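Rarnuvo notebook, 12th October

Back in the Drundton room all day, cooking things in the morning, laundry things after lunch, and a long argument with myself about the table in between. Writing it up before I lose the thread (last time I left it until the next week and could not read my own arrows).

Cooktop and pan

Started with the induction cooktop on the white table, far edge, controls on the right. I had it closer to the front in April and kept bumping it with my sleeve, so this is a real improvement, even if it does mean more of a reach. Glenys Hopkin thinks it's too far for anyone shorter than me and she has a point. We'll try it 10 cm nearer and see who complains.

The square gray pan is the one I want to keep. I went back and forth on this! The round one from the Hughes box holds heat better at the edges, but the corners on the square one are so handy for pushing things into, and a flat spatula runs along the straight side without leaving a strip behind. The corner itself is another story. You have to come at it at an angle and kind of flick, and I still leave a bit in there every time.
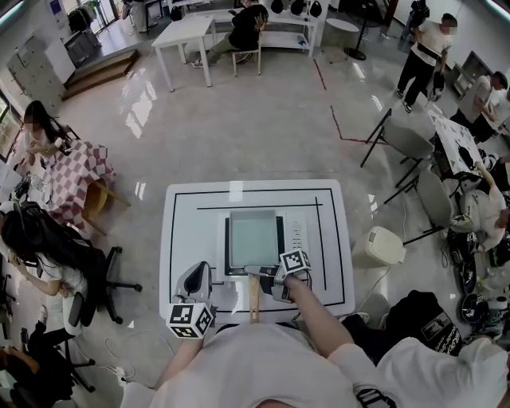
Wooden spatula stays too. The other one in the drawer at Nomstead has a nicer edge but the handle is so light that the whole thing tips out of the pan as soon as you let go of it, and then you're chasing it across the table. Wood sits where you put it, mostly. I want to sand the handle a little near the top. Not today, I'd forgotten the sandpaper (it's on the list, again).

Timing notes, for Nest, who asked. Ran the stirring part in blocks of 30 seconds with a break to put everything back where it began. After the first few I stopped looking at the clock and just counted under my breath, and then somebody said hello and I lost count, so please treat the middle of the sheet with suspicion. The end of it is fine.

Table markings

The black tape is holding up well. I like the rectangle, it means I don't have to keep asking whether the pan is in or out. The line on the inside is the one I'm not sure of. Glenys uses it as the front limit for anything with a cord, I've been using it as a place to line up the spatula before starting, and I found out today that Nest Maddocks has been ignoring it completely. We need to agree! My vote is Glenys's version, cords behind the line, and the spatula can live anywhere inside the rectangle.

One thing to fix regardless: the tape wants pressing down again at the corners before every session. Takes a minute with a thumbnail. Alcohol wipe first if there's been any oil near it.

It was a busy room, people coming and going with bags, and I would love a bit more elbow space on that side. Could the bags go against the wall? I'll bring a hook or two. The trash bin could come closer as well, I had to walk around to it every time with a paper towel in my hand.

Laundry things

Cleared the cooking stuff off and had the iron out. Speckled teal-gray, a color I've grown really fond of, and easy to find on a shelf, which I can't say for the black one we had before. Gave the underside a proper look and there are little white spots all over it. My guess is minerals from the water, but I haven't tried anything on them, so don't quote me. First attempt will be a damp cloth and vinegar, left on for 10 minutes, then a wooden scraper if they're stubborn. No steel wool, please, whoever gets to it before me.

There's a low ridge along the middle of the soleplate too. I'd somehow never noticed it in all the times I've parked the thing on its heel. I want to run a fingertip along it once the spots are off and find out if it catches on thin cotton. The pillowcase from the Hughes box would be a good test, it's worn so fine you can nearly read through it.

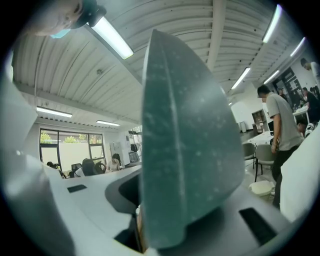
For next time

Iron: vinegar, cloth, then the pillowcase. Keep it unplugged until that's done. I've put a note on the shelf.

Cooktop: move it 10 cm nearer and let Glenys have first go.

Ask Nomstead if they can spare a second square pan, same size. If they say no, there was one for 40 at the place by the station and I'll take it out of the Rarnuvo money. Somebody stop me from buying the 57 one with the glass lid. We don't need a lid.

Sandpaper!! Fine grade, one sheet will do.

Nest, I've left the timing sheet in the front of this notebook. The smudge in row three is coffee and the number under it is a 7.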